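Color bleed from red cotton, cold wash
Laundry & Fabric Care > Dyes and Stains

bsilina
I have a recurring problem with red and coral cotton and would like a second opinion before I change the procedure again. Front loader, cold cycle at 700 rpm spin, liquid detergent, no softener. Reds go in with other reds and a couple of grays. The grays come out with a pink cast on the seams and nowhere else. Water here is hard. I have tried vinegar in the rinse, no change.

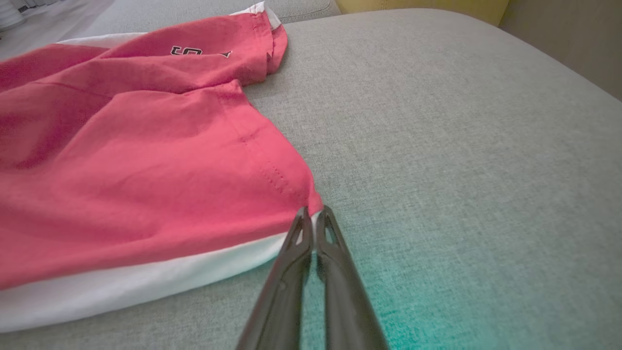 The cast shows up mainly on polyester thread, less on the cotton body of the garment. I assumed reactive dye would be fixed by this point. All of the reds have been through the machine many times.

ncaceres
Vinegar does nothing for reactive dye. It gets repeated because it has some use with acid dyes on wool and silk. What you are seeing is hydrolyzed dye, meaning dye that reacted with water during manufacture instead of with the fiber. It is held loosely in the cotton and comes out a little at a time. Cold water slows that down, so you get a small amount in every wash for years.

Do one hot soak, reds only, 15 minutes, drain, repeat until the water is clear. Check the care label first.

Ralletham_Parvaneh
Disagree in part. Polyester thread does not take up reactive dye to any useful degree, hydrolyzed or otherwise. If the seams are pink and the cotton is mostly clean, I would suspect disperse dye coming off something synthetic in the same load. A lining, a drawstring, a waistband, printed trim. Is everything in the load 100 percent cotton?

bsilina
Body fabric yes. Waistbands no, and two items have printed numbers.

ncaceres
Disperse dye moving in a cold wash would be unusual. It needs heat.

Ralletham_Parvaneh
It needs heat to go into the fiber properly. Loose surface dye that was never cleared at the mill will move at any temperature and sit on the thread. I spent a few years in a dye lab at Barport and we saw it in cold fastness tests often enough. Also, are you sure the thread is polyester? Cotton-wrapped core thread looks the same at arm's length and the wrap picks up color readily.

bsilina
Not sure, no. I assumed. I pulled a length from a hem and burned it. Outer part went to ash, inner part left a hard bead.

Ralletham_Parvaneh
Then it is core-spun, and Nicanor's explanation works for the cotton wrap. I withdraw the waistband theory, or at least move it down the list.

khoxha
Before anyone soaks anything hot: prints. Plastisol lettering tolerates a warm soak but should not be creased while it is warm. Turn the item inside out and lay it flat in the tub. I cracked a good one by wringing it.

Also, 32 ounces of water per garment, as one of the old Acuña leaflets has it, is nowhere near enough. Loose dye has to be diluted or it settles back on the cloth.

ncaceres
Agreed on volume. Fill the tub.

bsilina
Done on the three worst reds. First soak deep pink, second pale, third close to clear. Prints intact. I will run the grays with them next week and post the result — same detergent, same cycle, so that only one thing has changed.

Ralletham_Parvaneh
Put a piece of white cotton in with them. Gray is a poor indicator.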